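Plerkby Forums > Careers and Exams > Public sector recruitment
Thread: Clerical Grade II written test, is the fee worth it?

tansy_moor
March 18, 2019
The notice for the Clerical Grade II posts at the Istska district office went up this morning. 9 posts, degree in any subject, written test of 100 marks and then a typing test. The fee is non-refundable, and you pay it before they tell you which town your test centre is in. Has anyone sat this one before? I'm trying to work out if it's a real competition or if the posts are as good as filled already. Last time I paid for one of these it was cancelled and I never saw the money again.

oldledger
I sat it the last time it ran. Real test, real invigilators, very dull paper. General knowledge, arithmetic, English comprehension, and a section on office procedure that seemed to have been written by someone who last saw an office when it had carbon paper in it. I came 80th on the list, so take my advice for what it's worth.

quillon
80th for how many posts?

oldledger
Fewer than 80, clearly.

Feyisa
You are all being a bit gloomy. My cousin got in through this route with no contacts at all. She did the past papers every evening from January until the test and passed the typing at the second go. It's a steady job with a pension. The fee is less than a pair of shoes.

quillon
One cousin isn't evidence, sorry. What I'd like to see is the number who paid against the number who were called for typing. They publish the second and never the first. If you won't say how many applied, I'm going to assume the fees bring in a fair bit.

tansy_moor
That's my worry too. The notice says the list of eligible candidates will be "displayed in due course". It said that last time as well.

Romain Carré
I don't post much, but I worked in a recruitment section for a while (different district) and the fees did not cover the cost of hiring halls, never mind printing. There are plenty of things wrong with these exams. Making a profit wasn't one of them where I was. The bigger problem was people being thrown out at document check for silly reasons: name spelt differently on the degree and the ID, photo too old, equivalence letter missing. We lost more good candidates at that desk than at the typing test.

quillon
Where you were. Did anyone outside the section ever see those accounts?

Romain Carré
Not that I know of, no. Fair point.

marrowbone_j
Can someone explain "or equivalent thereto"? My degree is from a private college, and the helpline told me it was fine. Then I rang again and a different person said I need a letter from the university it's affiliated to. Which is it?

oldledger
Get the letter. The helpline won't be sitting at the desk when you hand your papers over.

Feyisa
Agree with that for once. My cousin's friend relied on the helpline and was sent home.

marrowbone_j
Great. The university says three weeks for a letter.

tansy_moor
Apply anyway and put the letter in later? Para 6 says documents are checked after the written test, if I'm reading it right.

quillon
Read para 11 as well. "Applications incomplete in any respect shall be rejected." They can use whichever one suits them on the day.

Romain Carré
Para 11 is about the form itself, unsigned or with boxes left blank. In my section we would have taken the letter at document check. I can't promise Istska will, so write and ask, and keep the reply on paper.

Greda
Since people asked in the other thread how I'm preparing, this is my list. I failed by two marks last time, so I'm not claiming it works. I study at home, mostly after nine at night when the place is quiet.

1. Past papers, timed, one every Sunday. I mark them the next day so I'm not generous with myself.

2. Typing for half an hour a day on an ordinary cheap keyboard. The ones at the test centre are stiff.

3. Formulas and dates on cards, read in any spare five minutes, bathroom included. I've got through more percentages in there than I ever did at the desk. 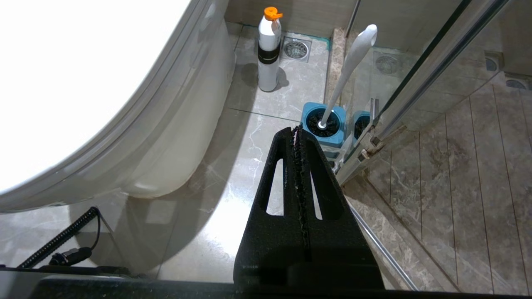
4. Office procedure from the old manual. The library copy runs to 304 pages and you can skip the appendices.

5. No coaching class. I went to one last time and it was past papers read out loud.

quillon
Number 5 is the first thing in this thread I fully believe.

Feyisa
Some coaching is good though. My cousin had a tutor for the arithmetic.

quillon
So the cousin with nothing but past papers also had a tutor.

Feyisa
For arithmetic. Four lessons. You'd argue with a bus timetable.

oldledger
Greda, is the old manual still on the syllabus? I thought they'd swapped it for a newer one. The notice just says "relevant rules", which could be anything.

Greda
I rang and they said old manual. I'm aware of what has been said above about ringing them.

marrowbone_j
Update, the letter can be done in a week if you pay an urgent fee. So that's a fee to prove I'm allowed to pay the other fee.

tansy_moor
I think I'm going to apply. Not convinced by any of it, but I can't find anything in the notice that looks crooked, just badly written. If the test centre turns out to be five hours away I'll be back here to complain.

quillon
Screenshot the payment page before you close it. The receipt email didn't come for half of us last time.

oldledger
Mine came after the results.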